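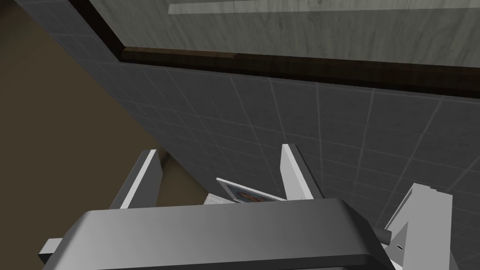

Can a machine tidy the kitchen yet? (moved from General)

jeno_toth
27/06/2022

Good evening to all. I read this board for a long time but I write rarely, so please excuse me if the question was already discussed somewhere.

My wife and I run a small guesthouse in Zirnavska with five rooms and one shared kitchen. Every morning I do the same work. I carry the cups back to the shelf, I wipe the counter, I pick up the things that guests leave: maps, playing cards, books, a phone charger, one time a wedding invitation. It is not heavy work. But it takes a good part of my morning, and I am 61.

My nephew works with simulated robots at the university and he tells me that in a few years this is solved. He shows me the arm in a computer kitchen and he is very proud. I would like to hear from people who have no reason to be proud. Is there today any machine which can clear a kitchen counter in a normal house? I do not mean the vacuum that goes on the floor. I have one, it is fine, it eats the carpet fringe.

Jenő Tóth

----

rowenad
Senior member

Short answer: no.

Long answer: I work on the floor at Malabanan, we pack spare parts for sewing machines. We have two arms on line 2. They take a box from the belt and put it in a carton, all day, and they do it better than me because they do not get tired in the wrists. But the box is always the same box. When the supplier changed the cardboard to a shinier one, the arms stopped and we waited until after lunch for the technician. For a shinier box.

Your guests do not leave the same box. So keep your mornings, Jenő, is my opinion.

----

yunasun

I would like to disagree a little with Rowena, in a friendly way.

The arms at a packing line are old style. Somebody told them each position and they repeat it. What the nephew does is a different kind of thing, where the arm learns from many attempts, and the attempts are made in simulation because it is cheap to fail there. You can change the light, the color of the wall, the place of the cup, and let it try again during the night. A change of cardboard should not stop such a system, at least in principle.

I don't say it is ready. I say the reason it is not ready is another reason than the one you gave.

----

rowenad
Senior member

"In principle" is doing all the work in that sentence, Yu-na :)

What is the reason then?

----

yunasun

Mostly contact. To see the object is now quite good. To move the hand near the object is good too. The last centimeter is bad. Look at the picture in the first post: two flat fingers with blunt ends, and a flat thin thing between them, which looks to me like a small card or a book with a white border. I can't tell from one picture if the hand is going to it or already has it. But anybody who has tried to lift a playing card from a smooth table knows the problem. You use the fingernail, or you slide it to the edge of the table and take it there. You do it without thinking. The robot has no fingernail, and the sliding has to be learned separately.

In simulation it is also easy to cheat without wanting to. The friction in the computer is a number that somebody has chosen. The friction on Jenő's counter is yesterday's jam.

----

aileen.m

Hello from the practical side. My sister and I have a cleaning company in Futodcombe, 12 people, mostly holiday apartments. A salesman from Radoren came to us in December with a machine on wheels with one arm. He was polite and he was honest about a few things, I will give him that.

What it did in our test apartment:
It put plastic cups from a table into a tray. It did this well, slowly.
It opened a drawer with a long handle. It did not open the drawer with a round knob.
It picked up a towel and then held the towel. It had no plan for the towel.
It did not pick up a magazine. It tried from above maybe six times and every time the fingers closed over the paper and came up with nothing. In the end my sister picked it up, and the salesman said thank you to her.

A new girl in our company does a kitchen in 15 minutes in her second week. The machine was still at the cups.

So I agree with Rowena for today. I agree with Yu-na about the magazine.

Aileen Mercado

----

princess_m

I am the sister. She forgot the most important part. Before the demonstration he asked us to take away the rug, the two chairs, the fruit bowl and the dog. When we finished preparing the room for the robot, the room was already tidy.

I was more positive than Aileen though. The cups were really not bad. We have one client with a staff canteen, around 300 trays every day, all of the same kind, coming from one window. For that I would rent it tomorrow. For apartments no.

----

rowenad
Senior member

Princess, the canteen is my packing line again. Same tray, same window. You and I are saying the same.

----

princess_m

Yes but you say it like it is a defeat and I say it like it is a contract.

----

jeno_toth

Thank you all, I learn a lot. I asked my nephew about the card and the fingers. He says that in his kitchen the arm does the flat objects in perhaps half of the attempts, and it depends very much on the angle, and when the object is close to the wall it is worse because the hand has no space for turning. He was less proud after that question, but he stayed for dinner.

One more question to Yu-na. You write that failing is cheap in the simulation. But does the machine know that it failed? When I drop a cup I know it. The one Aileen describes, did it know that the magazine was still on the table?

----

yunasun

This is a very good question and I think it is the one to ask any salesman.

Some systems check. They measure how far the fingers have closed, and if they closed completely then there is nothing in the hand. But a magazine page or a card is so thin that closed with card and closed without card are nearly the same number. So they look again with the camera, and the camera is often blocked by the hand itself. A human would feel it in the skin. There are sensors for this, they wear out quickly and they cost too much for a guesthouse.

In simulation the computer can be asked directly if the object was lifted, it always knows. In your kitchen there is no one to ask.

----

aileen.m

To answer for our magazine: it knew. It tried again each time, so something told it. It only had no second idea. My new girls, when the first way does not work they do another way, and I never trained them for that.

----

rowenad
Senior member

This I will sign. At Malabanan the arm also knows it missed. It puts on the orange light and waits for me. I have become the second idea of line 2.

Still I want to say one thing for the arms, because I was maybe too hard in my first answer. Before them, I had pain in both hands every winter. Now I do the orange light, the labels and the returns, and I sleep better. If a machine could take only the cups from Jenő, every day, without him standing there, I would tell him to buy it. But he will stand there, I am quite sure.

----

jeno_toth

I think I will stand there, yes. My wife says I would stand there even if it worked.

For now I bought a wooden tray and wrote on it in three languages "please put here what you do not want to lose." Since last week most guests use it. The cups they still leave everywhere.

If somebody knows a machine which is only for cups and costs less than a used car, please write me. I check the messages in the evening.

----

princess_m

Jenő, I sent you the number of the Radoren man. Take away the rug first.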